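Fluretti 755 Proving Cabinet: Owner's Guide
Section 2: Setting up and first use

10 min read

Read the safety notes in Section 1 before you begin. The steps in this section should be followed in order the first time the cabinet is used. After that you can go straight to "Everyday proving".

Choosing a place for the cabinet

The cabinet needs a flat, firm surface and access to an earthed socket. It can stand on a kitchen worktop, a sturdy table or a fixed shelf, provided there is clear air on both sides and at the back. Leave a hand's width all round. Do not push it hard against the wall, and do not stand anything on the lid while the heater is on.

Keep it away from the hob, the sink and any window that gets strong afternoon sun. A cold windowsill is just as bad. The sensor reads the air inside the cabinet, but the walls are thin, and a strong draught will make the heater cut in and out more often than it should.

Caution: The cabinet is for indoor use only. Do not use it in a garage, shed or conservatory where the air may be damp.

Unfolding the cabinet

1. Lift the cabinet out of its box by the base. Do not pull on the lid.
2. Remove the card sleeve and the paper sheet between the panels. Keep the sleeve if you plan to store the cabinet folded.
3. Raise the back panel until it clicks.
4. Raise the front panel in the same way.
5. Swing the side panels outwards and press each one down into the groove in the base. The arrow on the panel should point up.
6. Lay the water tray on the centre of the base, over the heater plate.
7. Fit the wire rack on its four pegs. It should sit level and should not rock.
8. Close the lid and check that it meets the panels on every side.

If a side panel will not go into its groove, take it out and try it on the other side. The panels look alike but are handed.

Note: The panels are stiff when new and loosen after a few uses. Do not grease them.

Connecting the power

1. Check that the control dial is at OFF.
2. Push the small plug into the socket at the rear of the base until it stops.
3. Plug the other end into the wall and switch on.
4. The standby light comes on. It is dim and can be hard to see in a bright kitchen.

Use only the lead supplied. If the lead is damaged, stop using the cabinet and order a replacement from the Flisotville service counter, quoting part 755. Do not repair it with tape.

The empty run

Before any food goes in, the cabinet has to be run empty. There may be a slight smell the first time. It is harmless and fades during the run, but open a window if you find it unpleasant.

1. Take out the water tray and put it to one side.
2. Turn the dial to HIGH and close the lid.
3. Leave the cabinet running for 2 hours.
4. Turn the dial to OFF, open the lid and let everything cool.
5. Wipe the inside with a damp cloth and dry it.
6. Wash the water tray and the wire rack in warm soapy water, rinse them and put them back.

If the smell is still strong at the end, repeat the run once. If it comes back after that, contact the service counter.

Making a test dough

We suggest a plain white dough for the first prove. It behaves predictably and lets you see how the cabinet performs in your own kitchen before you try anything richer. Use a recipe you already know, or the basic loaf in Section 5.

1. Weigh the flour into a bowl. Stir in the salt.
2. Add the yeast on the other side of the bowl from the salt, then stir again.
3. Pour in most of the water. It should feel neither warm nor cold to the finger.
4. Stir with a wooden spoon until no dry flour is left. Add the rest of the water if the dough feels tight.
5. Cover the bowl and leave it alone for 10 minutes.
6. Turn the dough out and knead until smooth, then return it to the bowl.

A glass, china or steel bowl can be used. Thick china takes longer to warm through, so expect a slower start with it. Whatever you use, try the bowl in the cabinet while it is empty and make certain that the lid closes over it. Take the spoon out before the bowl goes in. 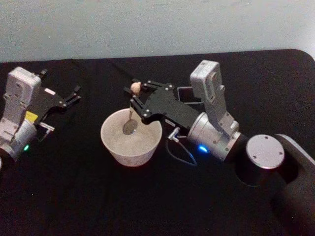
Bowl and wooden spoon.

Very large bowls may fit on the rack but block the air from moving around the sides. If the rim touches the panels, divide the dough between smaller bowls or change to a narrower one. Straight-sided tubs make good use of the space and make it easier to judge the rise. A strip of tape on the outside, level with the top of the dough, is enough to show progress.

Amparo Lozano, who tested the recipes for this guide, prefers to oil the bowl lightly before the kneaded dough goes back in. This is a matter of taste. An unoiled bowl works, though a wet dough may need to be helped out with a scraper.

The first prove

1. Fill the water tray to the lower line with cold tap water.
2. Fit the wire rack over it.
3. Turn the dial to MEDIUM and close the lid. The heating light comes on.
4. Wait for the heating light to go out. The cabinet is now up to warmth.
5. Place the bowl in the middle of the rack. It does not need a cover when the water tray is in use.
6. Close the lid.
7. Check the dough when your recipe says it should be ready, and then from time to time until it has doubled.

The heating light will go on and off during the prove. You may also hear a soft click from the base as it does so. Both are normal.

Try not to open the lid too often. Each time it is lifted the warm air is lost and the heater has to catch up. Mist on the inside of the lid is a good sign in a cold month such as November, but if it is running down in drops, the setting is too high or the tray has been overfilled.

Caution: The heater plate under the water tray gets hot enough to burn. Never touch it while the cabinet is on, and never set a bowl straight on it.

Choosing a setting

LOW — for slow doughs, sourdough starters and anything with a good deal of butter in it. Enriched doughs turn greasy if they are kept too warm.

MEDIUM — for most white and brown loaves, rolls and pizza bases. Start here if you are unsure.

HIGH — for the empty run, for drying the cabinet after washing, and for yoghurt (see Section 6). Do not use HIGH for dough.

The settings are measured at the centre of the rack. The corners run a little cooler. If you are proving rolls on a tray, turn it round halfway through.

Everyday proving

Once the first prove is done there is no need to repeat the empty run, unless the cabinet has been stored for a long time. Set the dial, fill the tray, wait for the light to go out and put the dough in.

The cabinet can be left on LOW overnight. It switches itself off if it has been running for over 10 hours, and the standby light then flashes. To start it again, turn the dial to OFF and back to the setting you want. Top up the water tray first.

Emptying and putting away

1. Turn the dial to OFF and unplug at the wall.
2. Let the cabinet cool with the lid open.
3. Lift out the rack, then the water tray. Carry the tray level.
4. Empty and dry the tray. Do not leave water standing in it between uses.
5. Wipe the panels and the lid. Dried dough comes off more easily if a damp cloth is laid over it for a few minutes.
6. When everything is dry, lift out the side panels, lay them flat on the base and fold down the front, then the back.

Do not put the base in water or in the dishwasher. The rack and tray are dishwasher safe. The lid is not — it will cloud.

If something is not right

The standby light does not come on. Check the wall socket with another appliance, then push the small plug firmly into the base.

The heating light never goes out. The lid may not be fully closed, or the room may be very cold. Check that both side panels are down in their grooves.

The dough has a dry skin. The water tray is empty or missing. Refill it and cover the bowl with a damp cloth for the rest of the prove.

The dough rises and then sinks. It has been left too long or kept too warm. Knock it back, shape it and watch the second prove more closely.

The cabinet rocks. Look under the base for a missing foot. Spare feet are sold in the Nilell accessory pack, which also contains a second rack.

Related guides

Section 5: Basic loaf and rolls
Section 6: Yoghurt and soft cheese
Nilell accessory pack: fitting the second rack
Ibrahim flatbread stone: care and cleaning
Service and spare parts, Flisotville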